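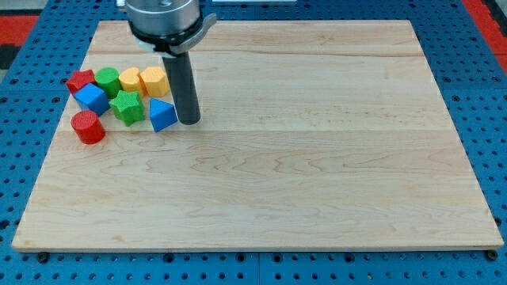
Clokinby: Workshop Assistant, Shape Blocks and Boards (part time)

Clokinby makes small sets of shape blocks and the wooden boards they are used on. Our customers are nursery schools, occupational therapists, libraries and a few hobby shops. We are looking for one person to join the finishing and packing side of the workshop.

The job is 24 hours a week, spread over mornings. It is a permanent position with a trial period of three months. We hope to fill it in January 2023 but will wait for the right person.

What we make

The blocks are plastic, small enough to sit in an adult's palm, with a textured surface so that they don't slide out of the fingers. They come in red, blue, green and yellow. The shapes include cubes, cylinders, hearts and pentagons. Our main line is called Reminia, and most of your time would go into it.

The boards are maple, glued up from strips, planed flat and sanded. Every board has its own grain. Some are nearly plain and some are full of wavy lines, and we sell both at the same price. Schools use them as a work surface for sorting and building. Therapists tend to use them on a lap or across the arms of a chair.

We also have a smaller line called Madudach, made to order for people who need larger blocks or a different mix of shapes. Those orders are irregular. Some months there are none, and in August there are usually too many.

What you would do

You would sort finished blocks by color and shape and check each one before it goes into a set. Checking means looking at the edges and corners, running a thumb over the texture, and standing the block on the flat of its base to see whether it rocks. Anything that rocks goes in the reject tray. Hearts and pentagons are rejected more often than the others, mostly for a rough corner or a bit of flash left in the notch.

You would make up sets against an order sheet, pack them and label the boxes. A regular school carton holds 300 blocks, and those are weighed as well as counted.

You would finish boards. The boards come to you already glued and planed. You sand them, ease the edges, wipe them down and put on two coats of oil, with a night between coats. You also look along the glue lines for gaps. A faint line where two strips meet is fine. A line you can catch a fingernail in is not, and that board goes back to Tímea.

You would keep the benches in order. Tools hang on pegboard and go back there at the end of the morning. Blocks that fall on the floor are washed before they go back in a bin.

About once a week you would help unload a delivery. Maple comes in rough lengths and is heavy, but there is a cart and there are always two people.

What we need from you

You should be able to tell the four block colors apart under ordinary shop lighting. We are sorry to rule anyone out on this, but color sorting is half the job.

You need steady hands and the patience to do the same check many times over without skipping steps. If you have worked in a kitchen, a pharmacy, a sewing room or a seed store, you have probably done this kind of work already.

You should be comfortable with a random orbital sander or willing to learn. We provide masks, ear protection and gloves. If you have a nut oil allergy, please tell us when you apply so we can talk about which finish we would use.

You need to read an order sheet in English and write a short note when something is wrong with a batch.

You don't need a woodworking certificate. You don't need a driver's license.

Useful but not required: experience gluing up panels, some time spent working with young children or in a therapy setting, basic spreadsheet skills.

The workshop

There are 5 of us at present. Etelka Vida runs the orders and the office and would be your supervisor. Tímea Balogh does the board work up to planing and would train you on the sander and the oil. The others work on molding, which is in a separate room with its own door and its own extraction.

The finishing room has north windows and is cool in winter. Bring a sweater. There is a kettle, a small fridge and a table where people eat if they stay past noon. The radio is on most of the time and the station is argued over.

The entrance is at street level and so are the finishing room and the restroom. The stock shelves go up high, and there is a step stool. If you can't use a step stool we can put your stock lower down, so don't let that keep you from applying.

Pay and hours

Pay is monthly and the rate is sent to everyone who asks, before the interview. Paid vacation is in proportion to hours. We close for two weeks at the end of the year. Overtime in August is paid, and you can say no to it.

You can start at seven, eight or nine in the morning, but we ask you to keep to the same start time for a month at a stretch so deliveries can be planned.

How to apply

Write us a letter or an email of a page or less. Tell us what work you have done with your hands, paid or not, and when you could start. A resume is fine if you have one ready. Please put reference number 1196 at the top so that it reaches Etelka and doesn't end up with the customer mail.

We will invite a few people to come in for a morning. It is paid. You will sort a tray of mixed blocks, pick out the ones you would reject and sand one board on both faces and all four edges. Wear closed shoes and sleeves that can be pushed up.

Everyone who writes will get a reply, including those we don't invite. If you applied last time, for the molding job, you are welcome to apply again.

Questions about the finishing work can go to Tímea. Questions about pay, hours or access go to Etelka. Both can be reached through the Clokinby office in the mornings.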